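Posteck backups now "encrypted by default" – anyone buying this?

dunmore_k
Got the Posteck email this morning. Chat backups will be encrypted starting in October, no action needed. Great, so who holds the key? The help page says you can restore on a new phone with just your email login. If a login is all it takes, they can read it too.

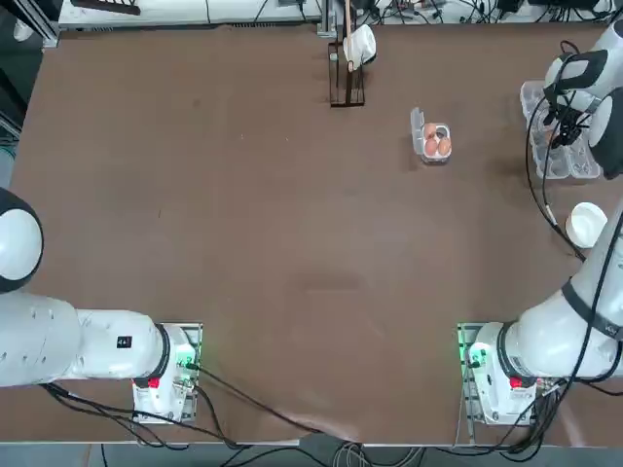
I run a group of around 400 people on there and I'm not telling them it's private until I see some details.

Aravind Naidu
You're assuming a lot. The key could be wrapped with your password. Forkis does it that way and restoring looks just as easy.

dunmore_k
Then what happens when you reset the password? Posteck says your history "stays safe and available." Pick one.

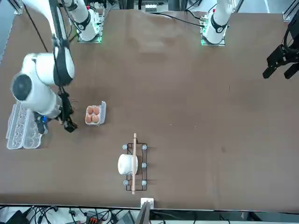 Two-finger gripper above the table

pellet_stove
Agree with dunmore. I reset mine last month and all 789 messages came back. That was the old backup, but the new page has the same wording.

Aravind Naidu
The old one, right. So it tells us nothing about the new one.

pellet_stove
It tells me they copied and pasted a help page for a security feature.

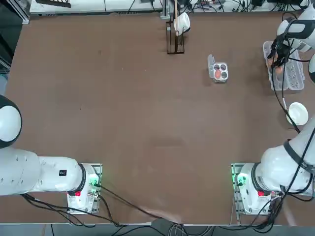 Both arms mounted along the near edge

Aishwarya Rajan
I asked support. The reply was "industry standard encryption," twice, and a link to the same page. I asked again whether staff can open a backup and the ticket was closed.

Aravind Naidu
Support people read from a script. I'd wait for the white paper.

dunmore_k
What white paper? The email doesn't mention one.

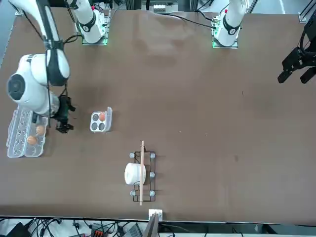 And the optional recovery code is only for paid accounts, up to 2000 contacts. Why would you need a code if the free version is already locked down?

Aravind Naidu
OK, the paid code thing is odd. I still think you're being harsh – it beats plain text on a server.

Aishwarya Rajan
Sure, against a stolen disk. I've turned backups off for now.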